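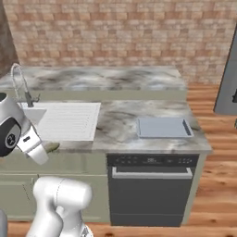 Right, progress report on the spring promotions, and I'll start with the bit you asked for first, which is whether the Brelen giveaway paid for itself. It did, though more slowly than I'd promised you in the plan. For anyone reading who wasn't in on the early chats, Brelen is our kitchen and home range, so everything in this campaign leaned towards cooking, washing up and the sort of room people want to stand about in. I'd love the next landing page to have a bit more of that marble worktop and pale brick wall feel, as our present background is a flat grey that makes every offer look like a parking notice. Anyway, we closed with 1002 entries against a target of 500, and I'm very happy with that!

Posted in: Campaigns & Promotions, Project Updates

April 23, 2019
By the Promotions Desk, Lelledwood

The entries didn't arrive evenly. We had a big lump at the start when the mailing went out, then a long flat stretch where I was refreshing the page far too often, then another lump at the end when we put up the "last chance" post. I had planned a middle push with a second email and I held it back, as the unsubscribes from the first one were higher than I wanted. Looking at it now I think that was too cautious. Next time I'd send the second email but only to people who opened the first and didn't enter. The Irnar mailing tool can do that split, I just hadn't learnt how to set it up (I have now, and it's fairly painless once you find the right menu).

The entry form itself was too long. I'd put in a question about household size at the request of the sales side, and quite a few people gave up exactly there. We took the question out partway through and the drop-off got a lot better. So I'm going to be a bit stubborn about this on the next form: name, email, the prize question, the tick box for the terms, and that's your lot. If sales want to know more we can ask afterwards in the thank-you message, when people are in a better mood with us.

The photo caption contest

This one was the cheapest thing we did and it got the most chatter. One picture a week, funniest caption wins a voucher, and the shortlist goes to a public vote. I wrote the rules on one side of paper and I don't think anyone had trouble with them. We did have a small wobble over voting, when one entrant's whole office seemed to turn up at once, so I've switched on the one-vote-per-address setting and added a line to the rules. We didn't disqualify anybody. It's all in good fun and the prize is tiny, but I'd want it watertight before we put anything bigger behind it.

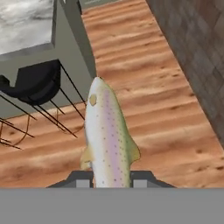 Rainbow trout, tail end down and nose in the air.

What I liked best was that people came back. On the giveaway they entered once and vanished, which is fair enough, that's how giveaways go. With the captions we had the same names popping up week after week, arguing with each other in the comments and tagging their friends. Ninety of the people who entered a caption also went on to join the mailing list without any nudge from us beyond the little box at the bottom. That's a small figure next to the giveaway's, I know, but I'd guess they're worth more to us. I'll keep an eye on how many are still opening things by the summer and put it in the next report.

The coupon and the poll

The coupon was my least favourite part and I'd better own up to why. We printed 300 codes for Golob to hand out at the till, and the plan was that each code would be good for a single online order. The codes had a capital O and a zero in them, and in the font we'd picked you couldn't tell one from the other. I spent a good chunk of two afternoons answering polite but fed-up emails. Everyone who wrote in got their discount, and Golob's staff were lovely about it, but we can't say how many people simply tried once and gave up. For the reprint I've taken out O, zero, I and one altogether, and had somebody who'd never seen the codes type a handful of them in on a phone.

The poll went out the week after and was meant to be a bit of light relief. We asked people which they'd rather win, a big prize for one person or lots of little ones shared about, and little prizes won comfortably. I was surprised! Every promotion we've run up to now has had one big prize at the top. It's only a poll and people do say one thing and click on another, so I'd like to test it properly with two versions of the same offer before we change anything for good. 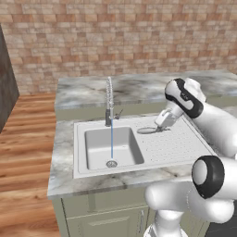
If we do go for lots of little prizes, the posting is going to need some thought. One big prize is one parcel and one phone call. A pile of small ones means addresses to chase, packaging to buy and somebody to sit down and do it, and at the moment that somebody is me. Vouchers sent by email would get round nearly all of it. I've asked Irnar whether their tool can send a different code to each winner and I'm waiting to hear back. If they say no, we can still do it by hand for a small draw, but I wouldn't fancy it for anything the size of the giveaway.

Money

We're inside the budget. The overspend on the reprint was covered by what I didn't spend on paid posts, as I stopped those early when the free ones were doing just as well. I'd like to keep what's left and put it towards the two-version test, if you're happy with that, and not hand it back at the end of the month. A proper breakdown is in the spreadsheet on the shared drive, second tab. Please ignore the first tab, it's my workings and it's a mess.

What's next

The captions carry on as they are. The new coupon codes go to Golob once I've seen a printed proof with my own eyes. I'm drafting the terms for the two-version test now and I'd like you to read them before they go anywhere near the public, particularly the part about what happens if a winner doesn't reply, which I've rewritten several times and still don't love.

Things I need from you: a yes or no on keeping the leftover money, a decision on the landing page background, and the login for the old Brelen page, which is still up and still telling people they can enter.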